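Subject: Re: [gallagher-kitchens] Mugs with lids, and does anyone still hand wash?
Digest 412

On the earlier message:

> Hello all, we've finally got the new dishwasher in (a Kemus, the slimline
> one) and I'm already cross with it. Every mug comes out with a puddle
> on its bottom, the ones with lids come out smelling of tea, and
> anything plastic is still wet at breakfast. I run it overnight and open
> it at 7. Am I loading it wrong? My sister-in-law says tip everything,
> my neighbour says never put a printed mug in at all, and the booklet
> only shows plates. Also, what do people do with the lids? I have more
> lids than mugs now and I'm tempted to bin the lot.
>
> And does anyone bother with a rack over the sink any more? There's a
> Skernero one in the sale but I don't want yet another thing on the
> worktop.

Please don't bin the lids! I did that in the last house and spent the whole winter drinking cold tea.

We've had our Kemus for nearly 8 years, so I've had every one of these problems, usually more than once. The puddle is just the shape of the mug. If there's a ring on the base it will hold water, whatever you pay for the tablets. What I do is lean them. The top basket on ours has a sort of slope to it and if you start from the outside and put the handles all facing the same way they end up on a tilt without you having to think about it. Then when it finishes I pull the basket out an inch and give it a good shove, which knocks most of it off. Do the bottom one first or you get a shower on the clean plates (learnt that one the hard way, plates all done and dripping again).

Plastic will never be dry. I've given up on it. It doesn't hold the heat the way china does, so everything sits there with drops on it, and anything with a raised pattern is worse because the water hides in the pattern. Ours come out and go straight on a tea towel, handle side down, and I forget about them till lunch. If you open the door as soon as it stops and not at 7 the next morning you'll do a bit better, but I'm not getting up at three for a plastic mug and I don't suppose you are.

Lids go in for us, flat ones along the side of the top basket, never on the mug. If you wash them on the mug you might as well not bother. The tea smell is usually the seal, if yours has got one, so have a look underneath and see if there's a rubber ring that pulls out. Soak it in a cup of hot water with a spoon of bicarb, leave it while you do something else, rinse, and let it dry properly before it goes back. And take the shop sticker off BEFORE the first wash. I left one on a saucer once and the paper went but the glue stayed, and I was still picking at it in June. Cooking oil shifts it, with a bit of kitchen roll.

Printed mugs, I'm with your neighbour for the ones you care about and with your sister-in-law for the rest. The faint line drawing sort seem to go first. We had a set from Tasteck with leaves on and they're plain white mugs now, quite nice really. Anything I'd be sad about I do by hand, and that's where the sink rack comes in. 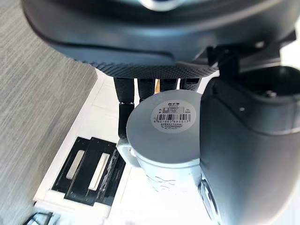
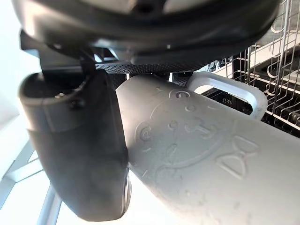
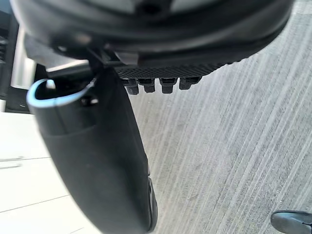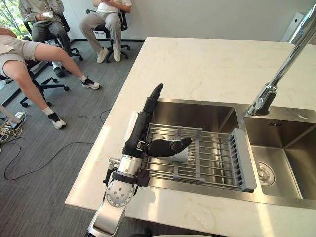
First one is a white mug with its lid on, sticker and all. Second is a grey plastic one next to the dishwasher rack. Last one is the rack over the left-hand sink.

So yes, I do still bother with one. The point of the metal rod kind is that it goes across the basin and drips into it, so it isn't on the worktop at all, and you've still got the other side free for filling a pan. I can't speak for the Skernero, I've only seen it in the shop, but measure your basin front to back before you buy anything. I took one back because it was too short by the width of my thumb, and it's a long bus ride with a rack on your knee. Look for grips on the rods too, otherwise it slides about every time you put something heavy on one end.

Cups do roll about on rods a bit. Laid on their side they drain fine, but if I'm doing more than a couple I stand them upside down in a line. Knives I keep off it altogether.

For what it's worth I paid 29 pounds for mine and I'd pay it again. I'd have said you could get through 1,000 mugs on it before it needed a proper scrub but the ends do go a bit slimy underneath if you leave it, so lift it out now and then and do it with the washing-up brush.

Oh, and rinse aid! Check the little dial inside the door. Ours arrived turned right down and I didn't find it until the second Christmas.

Does anyone know where to get a replacement top basket wheel for the older Kemus? One of ours has split and it comes out crooked.

--
gallagher-kitchens mailing list
To leave, reply with "remove" in the subject line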